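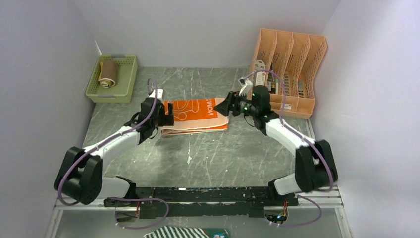 orange towel, folded, print side up

marblemug63
Ok so the towel. Bright orange, peachy strip along the bottom edge, white lettering and a cartoon thing. Folded like that it takes up way too much room in the drawer. Do you fold or roll? Got 33 of the things now, mostly from the Purnholm market, and no airing cupboard.

ellier_92
Roll. Always roll. Stand them up in a basket and you can see what you've got.

kettleon
Disagree, rolled ones go creased and the print cracks. Fold in thirds then half. Print inside.

marblemug63
Print inside?? then I can't tell which is which. Whole point of buying the daft ones

ellier_92
What have you got to put them in?

marblemug63
A light green plastic basket with holes in the sides, and a salmon pink desk file thing, four slots. Was going to do towels in the basket and keep pens in the file

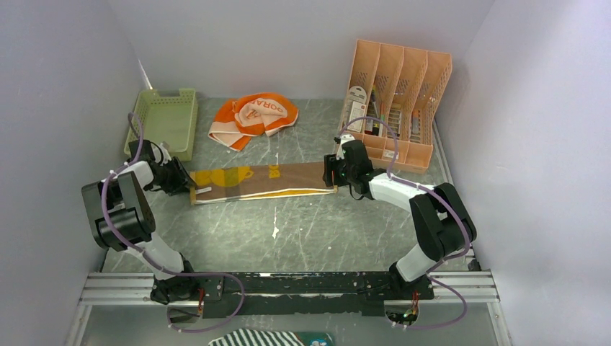 but the file is half taken up already and I keep just dumping the towel at the back in a heap. Not proud. Flat packets are the other problem, they slide about whatever I do. Might try the Flerkel drawer dividers, anyone used them?

kettleon
Had them. Snapped in December. Get a shoebox.

Kyriakidis1003
File sorters are good for flat packets, stand them on end. Pens in a mug - seperate job. And dont roll thick towels, they spring open.

ellier_92
Mine don't spring open

Kyriakidis1003
Yours must be thin then

marblemug63
Right, shoebox for packets. Next up is socks, same question

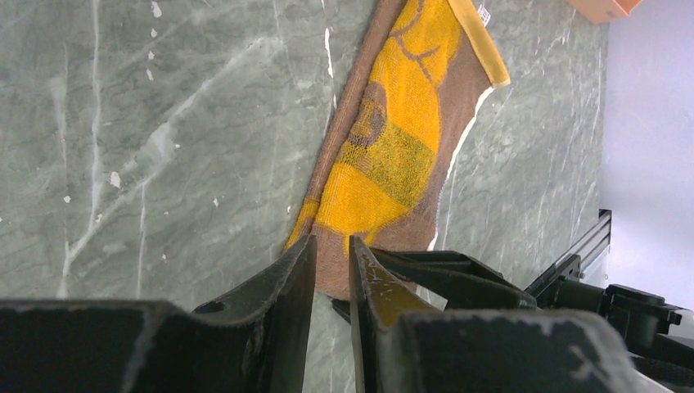 brown and mustard one, tag still on the cuff

kettleon
Flat, folded once. Never ball them, kills the elastic.

ellier_92
Ball them. Life's too short

marblemug63
helpful as ever you two. will try flat for a week, off to find a shoebox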